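April, way past bedtime

My feet hurt and I smell like the inside of the robotics room, but I want to get this down before I forget the order of things. Tomorrow I'll only remember the pizza.

So. Seven weeks into the student project and we finally have a task that belongs to us. Up to now it's been homing routines and safety quizzes and Margarida Louro making us say "arm live" out loud every single time, even if you're alone in there talking to the wall. (I said it to my microwave last night. I'm not joking.) But the end-of-term demo is coming and every pair has to show one sorting job from start to finish. Amaral and I drew the two-basket one. Things go in the orange basket or they go in the brown basket, and the arm decides which.

Sounds easy! I told my sister on the phone it was a week of work, tops. She laughed at me and she was right to.

We got the room at four and I swear the first hour was all calibration. The Jesitlow kids had it before us and they always leave the offsets in some weird state, so we zeroed everything and started over. Amaral reads the numbers out and I type them, because when I read them he says I mumble. He made me redo one entry three times. It was right the first time, for the record.

Then we got to the baskets, and the thing I want to remember, which is how much of my afternoon went into the rim. When you reach into a basket with your own hand you don't think about the rim at all. You just go in. The arm has to be told. Too low on the way over and it bumps the edge and shoves the whole basket, and then every position you saved is garbage. Too high and it lets go from way up and whatever you dropped bounces out. We ended up driving it by hand, a tiny bit at a time, down to the back of the orange one, stopping, squinting, saving the point, backing out. I was crouched so my eyes were level with the table and Amaral kept asking "is it over? is it over?" and I kept saying hang on, hang on.
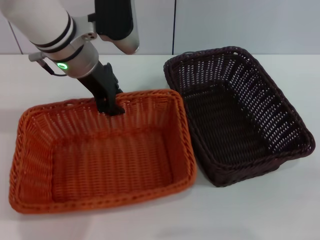 Gripper at the back rim of the orange basket, green light on. Brown one next door with nothing in it yet.

I like that one. I've been staring at it on my phone all evening, the way other people look at pictures of their dog.

Amaral wants to straighten the brown basket so it lines up with the orange one. I want to leave it at an angle. We went back and forth on this for a silly amount of time. His side: if both are square to the table, the math is the same for both and we can copy our points over with a shift. My side: at the demo somebody is going to nudge a basket, guaranteed, and if our program only works when things are perfectly lined up we'll look like idiots in front of everybody's parents. Margarida listened to both of us with her coffee and then said "so which one of you is writing the angled version?" and walked off. Which I guess means me. Great. Me and my big mouth.

I did start on it, though. What I have is ugly. You give it two corners of the basket and it works out how far the thing is turned, and then it turns all the drop points to match. I tested it in the simulator first, like a good girl, and it put the drop point clean off the table somewhere. Turned out I'd mixed up degrees and radians, the oldest mistake in the world, and Amaral did a little dance about it. Fixed that and the point landed in the basket. On screen. In the simulator. I know that's a long way from real life but I yelled anyway and somebody from the Imulau team stuck their head in to see who was hurt.

We broke for pizza (Skurum, the place by the bus stop, still the best crust, still can't get an order right, I ended up with olives). I ate standing in the hallway with Margarida and asked her how long her first sorting job took when she was a student. She said a whole summer, and it only sorted one thing, and it dropped it half the time. That made me feel so much better than any pep talk would have.

After pizza we did runs. Small foam blocks, orange basket only, speed turned down to 30 percent because that's the rule until Margarida signs the sheet. The first few were a mess. It let go too soon on one and the block hit the rim and rolled right off onto the floor, and I had to hit stop, say the magic words, and crawl under the table for it. Then Amaral moved the release point in a bit deeper and it just started working. Block, over, down, open. Block, over, down, open. We got so into it that we were narrating it together like a sports broadcast.

By the time we had to pack up, our little log said 97 percent over the evening's scored runs. We didn't score the messy ones at the start, and Margarida says we have to write that down in the report, with a reason, so that's on my list. Fair enough. I'd want to know too.

Stuff for next time, so I don't show up with a blank face:
tape marks on the table for the orange basket, before anybody bumps it
try my angle code on the real arm, slow, Amaral on the stop button
ask if we can borrow the other 2 foam sets from Jesitlow
rename the files!! "final_new_REAL" is not a name
bring my own pizza topping opinions in writing

Log file is sitting at 895 lines and I promised I'd clean it up before we meet again, and I have a history essay due, and laundry. The angle code is what I'm going to do first, obviously. I already have an idea about the corners, where you could pick them on the near side so you don't have to lean over the arm to check them, and I wrote it on the back of the pizza receipt so I wouldn't lose it.

The receipt is in my jacket. The jacket is on the hook. Going to sleep.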